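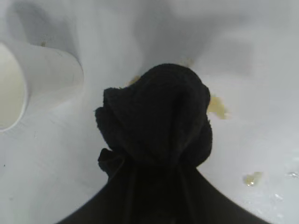 Preguntas frecuentes sobre la reedición en vinilo de «Vorkano»

Actualizado el 10 de junio de 2026

Desde que anunciamos que el segundo disco de Stoltoseck vuelve a prensarse, el buzón no ha parado, ¡y qué alegría! Hemos juntado las dudas que más se repiten. Si la vuestra no está, escribidnos por el formulario de contacto y la iremos añadiendo.

¿Qué trae exactamente esta edición?

El álbum completo en doble vinilo de doce pulgadas, con los nueve temas originales en las tres primeras caras y, en la cuarta, las 3 maquetas que el grupo grabó en el local de ensayo antes de entrar al estudio. Las maquetas suenan crudas, con el bombo comiéndose medio riff en «Ceniza alta», y a nosotros nos vuelven locos. También va un libreto de doce páginas con las letras y los apuntes de grabación.

¿Está remezclado o remasterizado?

Remasterizado, y desde las cintas. La mezcla es la misma de siempre, con esa guitarra izquierda un poco más alta que tanta gente discute en los foros. El máster nuevo tiene menos compresión que el del CD, así que tendréis que subir el volumen del amplificador (qué pena, ¿verdad?). El bajo respira muchísimo más y en «Puerta de sal» por fin se distinguen las dos voces del estribillo.

¿Cuántas copias se han fabricado?

La tirada total es de 1.558 ejemplares. De ellos, 219 son en vinilo gris humo y solo se venden en nuestra tienda y en los conciertos. El resto es vinilo negro de toda la vida. Todas las copias van numeradas a mano en la contraportada, pero no se puede elegir número, lo sentimos.

Nos han preguntado si es mucho o poco. La primera edición en CD llegó a los 3.062 ejemplares y tardó años en agotarse, así que para un grupo de doom que canta en castellano nos parece una tirada preciosa y bastante valiente.

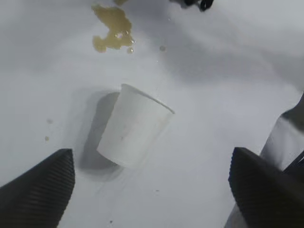
PEDIDOS Y ENVÍOS

¿Cuándo sale mi pedido?

Las reservas hechas en marzo salen primero, por orden de compra. Después van las demás. Cuando el paquete deja el almacén recibís un correo con el número de seguimiento; mirad la carpeta de spam, que a veces acaba allí.

¿Puedo juntar el vinilo con otros artículos?

Claro. Si pedís el disco con una camiseta o con el EP «Bindcombe», viaja todo en una sola caja y pagáis un único envío. El pedido sale cuando está completo. Si preferís recibir antes lo que ya tenemos, haced dos compras separadas.

Mi disco ha llegado con una esquina doblada. ¿Qué hago?

Mandadnos una foto de la funda y otra del embalaje en los catorce días siguientes a la entrega. Podemos enviar una funda nueva o cambiar la copia entera, lo que prefiráis. Si os cambiamos la copia, el número será distinto.

¿Enviáis fuera de España?

Sí, a toda Europa y a casi toda América. Para México, Chile y Argentina el coste aparece al meter la dirección en el carrito. Las tasas de aduana corren por cuenta de quien compra y dependen de cada país.

CONCIERTOS

¿Van a tocar el disco entero en directo?

¡Sí! En la sala Orbán, de principio a fin y en el orden del vinilo, con un descanso corto entre los dos discos. Luego caerán temas del EP y alguna cosa más que no podemos destripar. Los que los vimos ensayar «La larga marea» con los dos bajos todavía tenemos los dientes temblando.

¿Se podrá comprar el vinilo allí?

Habrá copias negras y una parte de las grises en el puesto de merchandising, desde la apertura de puertas. Se admite tarjeta y efectivo. Si ya lo tenéis reservado en la web, no se puede recoger en la sala, porque los envíos se preparan aparte.

¿Pueden entrar menores?

Sí, acompañados de madre, padre o tutor legal. La sala pide una autorización firmada que se descarga desde su página. Traed tapones para los más jóvenes, y para vosotros también, que este grupo suena fuerte de verdad.

¿Habrá versión digital?

El máster nuevo estará en plataformas el mismo día que el vinilo. Las maquetas no: de momento se quedan en la cuarta cara. Quien compre el doble LP encontrará dentro una tarjeta con un código para descargar el álbum en FLAC, maquetas incluidas.

Archivado en: Metal / Doom / Reediciones / Tienda

219 compartidos · 3 comentarios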